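Cell Restart Checklist, Bench 2
Morum refurb line, Cornley shop
Filled in by Paweena Kaewsai, Friday, after the dropped drive fault

Background
Fault 47 (grip lost during transfer) stopped the cell at the memory and drive station. A hard drive slipped on the way out of the fixture and landed on the bench. No one was inside the fence. I went through the full list before asking for a restart, and I have to say the new list is a big step up from the old one!

1. Power and stop circuit
Main disconnect locked out: OK
E-stop, fence side: OK
E-stop, pendant: OK, both arms drop out together
Comment: The pendant button used to stick. The Suwannarat replacement clicks cleanly every time, love it.

2. Gripper
Finger screws tight: OK
Finger pads: FAIL, replaced
Grip force at test block: OK after pad change
Comment: The pads were polished smooth, and I'm nearly certain this is our cause. They had 16 weeks on them and the Jeren sheet we work from never gave a change date. It does now (I wrote it in the margin, please type it up).

3. Fixture and workpiece
Fixture bolted down, no rocking: OK
Drive upright in its tray: OK
Tower on its side, side panel off: OK
Cables inside the case clear of the pick path: SEE COMMENT
Comment: Black cables loop across the upper part of the case, and there's another thin one hanging down into it from above. Tie back whatever can be tied back and jog the path by hand at slow speed before going to auto. 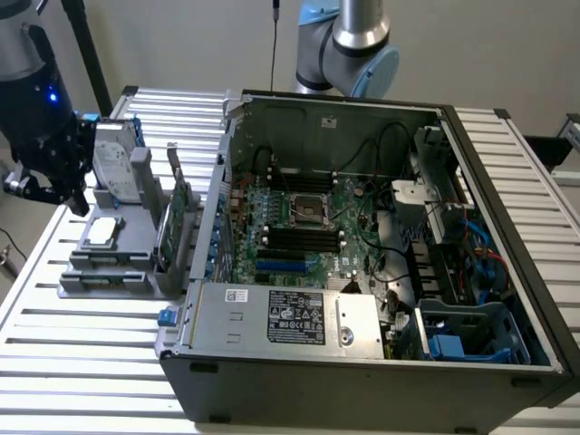
4. Arm clearance
Black arm to fixture divider: OK
Silver arm parked before black arm moves: FAIL, corrected
Comment: Great catch by the night shift here. The park signal was being read too early, so the two could share space for a moment. Interlock moved to the end of the park move and tested in both directions.

5. Restart
Dry run, no parts: OK
Slow run with scrap drive: OK, no slip
Full speed: HOLD until the dropped drive is tagged and off the bench

Still open
Type up the pad change date. Order spare pads, two sets. Recheck grip force at the end of the first shift and write the reading on this sheet.

P. Kaewsai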